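Frequently asked questions – caring for your wooden furniture

At Fornside we repair and sell wooden furniture, mostly small pieces such as bedside cabinets, desks and chests with drawers. Many customers write to us with the same questions, so we have collected the answers on one page. They were written by Rasha Sleiman and checked in the workshop by Kimutai Ondieki. If your question is missing, please write to us and we will try to add it.

My drawer sticks. What should I do first?

Please do not pull harder. Take the drawer out completely and look at the lower edges of its sides, and at the places inside the cabinet where these edges run. You will often find one shiny or dark spot, and this is where the wood rubs. Rub a plain white candle over the spot and over the part of the cabinet which touches it, then put the drawer back and open and close it several times. In most cases this is enough.

If the drawer is still tight, you can use fine sandpaper on the shiny spot. Take away very little, try the drawer, and then take away a little more if you must. Wood that is gone cannot be put back.

It sticks only in wet months. Is something broken?

Probably not. Wood takes water from the air and becomes a bit wider, and in dry air it becomes narrow again. A drawer that is tight in a damp autumn may run very well when the heating is on. We advise you to wait for a dry period before you sand anything. A customer once sanded her drawers in November, and by February they were so loose that we had to glue thin strips to the sides.

May I use cooking oil on the runners?

Please do not. Cooking oil goes into the wood, collects dust and after some months smells bad. Candle wax or a piece of dry soap is better. Soap is fine for drawers that are used every day, but in a damp house we prefer wax.

How do I clean a wooden top?

Use a soft cloth, slightly damp, and wipe along the grain. Dry the top immediately with a second cloth. For normal dust this is all you need. Ayman in our workshop uses old cotton shirts, washed many times, and says that new cloths leave too much fluff.

Sprays with silicone give a nice shine on the first day, but they make later repairs difficult, as new finish does not hold well on top of them. If you have already used such a spray for years, tell us before you bring the piece for refinishing.

There is a white ring from a cup. Can it be removed?

Often yes. A white mark usually means that moisture is caught in the finish and did not reach the wood. Leave it for two days in a warm room first, because some rings go away alone. If it stays, put a little furniture wax on very fine steel wool and rub gently along the grain. Try it first in a place where it will not be seen.

A black ring is another matter. There the water has gone into the wood itself, and the finish must come off before the mark can be treated. This is work for a workshop.

Which way should the grain go?

This is mainly a question of taste, but it helps to know it when you order a replacement panel. On the sides of a cabinet we normally set the grain upright. On a drawer front it can run either way – please send us a photograph of the whole piece, so that the new part does not look strange beside the old ones.

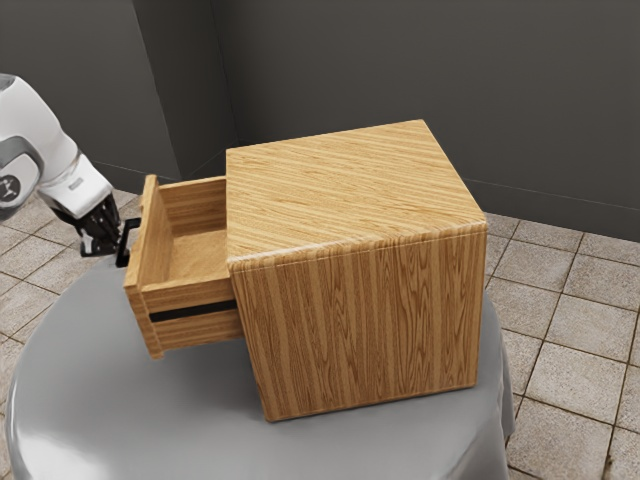
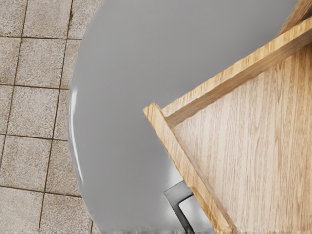 Wooden drawer, open above a round grey surface.

Can I repair a loose handle at home?

Yes, if the handle is fixed with screws. Open the drawer and look for the screw heads on the inner side of the front. Tighten them by hand, not with an electric driver, which can easily damage old threads. If a screw turns and turns but does not hold, the hole has become too big. When the hole does not go all the way through, put two wooden toothpicks with a little wood glue into it, cut them level, wait one night and then put the screw back.

When the screw passes through the front and goes into the metal of the handle, toothpicks will not help. Bring the handle with you to the shop and we will look for a screw that fits. We keep many old sizes in the back room.

Where should I not put a wooden cabinet?

Not directly beside a radiator, and not in strong sun for the whole day. Sun changes the colour, and a vase or a lamp which always stands in the same place will leave a darker or a lighter patch under it. Move such things from time to time. Against an outside wall, please leave a gap of a few fingers for the air.

How do I move a cabinet without damage?

Take the drawers out first and carry them separately. Tape on the drawer front is not a good idea, as it can pull off the finish. Lift the body from the bottom and never by the edge of the top, which on many pieces is only glued. If you put the cabinet on a table to work on it, lay a folded blanket between them, and remember that an open drawer moves the weight forward. Hold the body with one hand while you try the drawer.

When you carry several drawers, mark them with pencil on the back. Drawers that look the same are often not the same, and in the wrong opening they may not close.

My drawer smells old. What helps?

Vacuum it, wipe it with a cloth that is only slightly damp, and let it stand open in fresh air for a day or longer. After this you can put a small open bowl of baking soda in it for a week. If the smell comes back, look under the bottom panel, where mould sometimes sits unnoticed. Hala Boutros, who does our refinishing, seals such bottoms with a thin coat of shellac, and almost always the smell is gone afterwards. Let the shellac dry fully before you put clothes in.

What does a repair cost?

It depends on the piece and we do not like to guess from a message. For a stuck drawer or a loose joint we can usually tell you the price when we have seen the furniture in the shop. You pay nothing for this look. If we find further damage during the work, we stop and call you before we continue.

How do I give you the number of my repair?

It is on the paper slip which you received at the counter, for example 493 or 1252. Please write it in the first line of your message. Without the number we need to search by name, and this takes longer.

Do you also buy old furniture?

Sometimes. Send two or three photographs in daylight, one with a drawer pulled out so that we can see how the corners are joined. Zaid Saliba answers these messages, normally in the morning before nine. We do not take pieces with active woodworm, as they would put the other furniture in the store at risk.

Related pages
How to recognise active woodworm
Wax, oil or shellac: which finish do I have?
Measuring a drawer for a new bottom panel
Small repairs with wood glue
Opening times in August
Contact the workshop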